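Willitz House Plans, release 3
README and data card

Last revised March 2026. Maintained by Knut Lindemann; floor plan checking by Fanni Nyitrai.

Summary

Willitz is a collection of floor plans and fitting schedules for houses that have appeared in animated films and series and have since been built, in whole or in part, as full-size dwellings. Each record pairs the house as drawn on screen with the house as constructed. It is meant for people working on architectural reconstruction, set survey and residential design history.

Contents

Houses: 93
Room records: 1,519
Elevation drawings: 354
Colour schedules: 300

A house may have several elevation drawings or none. Colour schedules exist only where a builder or owner supplied paint codes; we do not estimate colours from photographs.

File layout

houses.csv: one row per house, keyed by house_id
rooms.csv: one row per room, keyed by room_id, with house_id as foreign key
elevations/: drawings in SVG, named by house_id and compass face
colours.csv: paint code, surface, finish, supplier region
sources.csv: provenance for every measurement

All lengths are in millimetres. Ceiling heights are taken to the underside of the finished ceiling. Where a ceiling slopes, height_min and height_max are both filled; otherwise height_max is blank.

Screen measurements

Animated houses are seldom consistent from shot to shot. A staircase may gain two treads between scenes, and interiors often exceed the footprint shown outside. We scale each screen house from its front door, taken as 2040 mm high unless a published drawing gives another figure. The field scale_basis records which method was used. Rooms that cannot fit inside the exterior envelope are flagged with overflow = 1 and left at their screen size.
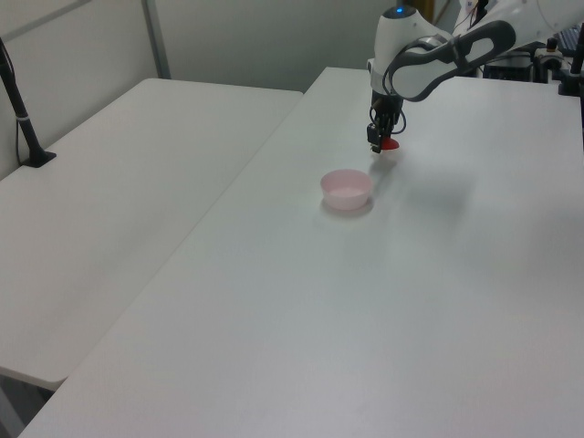 White arm with black gripper over the white table, small red object at the fingertips.

Built measurements

Built dimensions come from permit drawings, owner surveys or site visits, in that order of preference. Site visits used a laser measure and a steel tape, with two readings per wall. Readings that differed by more than 5 mm were repeated. Verandahs, carports and detached garages are recorded as rooms with room_class = external.

Known problems

1. The Flestport group has no kitchen joinery data. The permit set ends at the framing stage.
2. Records contributed through Verbruggen give gross wall-to-wall sizes before plasterboard. Use the field lining_allowance to correct them.
3. Rooflines in release 2 were mirrored east to west for houses with a negative bearing. Fixed in this release. Anyone holding derived files should regenerate them.
4. Furniture is not included, apart from built-in seats and bunks.

Privacy

Most of the built houses are private homes. Street addresses have been removed and locations are given to the nearest postal region. Owners may ask for withdrawal at any time, and withdrawn house_id values are not reused.

Loading

The CSV files are UTF-8 with a header row and comma separators. The Goltik reader opens them directly; set strict_units to true, or blank heights will be read as zero.

Changes since release 2

Added sources.csv. Split finish from surface in colours.csv. Renamed storey to level throughout, with ground floor as 0. The January draft used 1 for ground floor and should be discarded.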